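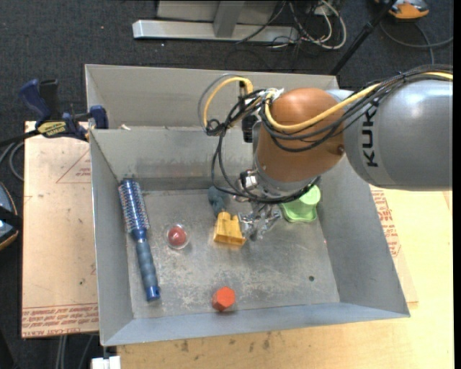 KUKA arm over the metal bin, seen from above.

Tuseck Turnstile Reader, second version
Reviewed by Berwyn Prosser

The Tuseck is a ticket reader for small and mid-size sports grounds. It bolts to an existing turnstile post and scans printed barcodes, phone screens and season cards. We ran two units at the north gate from January to the end of the season, on a ground with 543 season card holders.

Mounting takes four bolts and one cable. The bracket fits the older Gwilliam posts without drilling. On Prurkia posts you need the adapter plate, sold separately, and the manual does not mention this until page 41.

Reading speed is good. Season cards register as soon as they touch the pad. Printed tickets scan well if they are flat; a ticket folded across the barcode usually needs a second try. Phone screens are the weak point. With brightness turned down the reader gives a red light and no message, so the steward cannot tell a dim screen from a void ticket.

Our busiest gate log shows 708 entries across both units, with 445 of those in the half hour before kickoff. Neither unit dropped its connection. Entries are stored on the unit if the network goes down and sent when it comes back. We tested this by pulling the cable, and the totals matched afterward.

The admin software is plain and slow. Voiding a lost card takes six screens. Lungile Modise, who runs our ticket office, kept the Bratana software open alongside it for reissues, and I would do the same. Refunded tickets must be voided by hand before the gates open.

Rating: four out of five for the reader, two for the software. The adapter plate should be in the box.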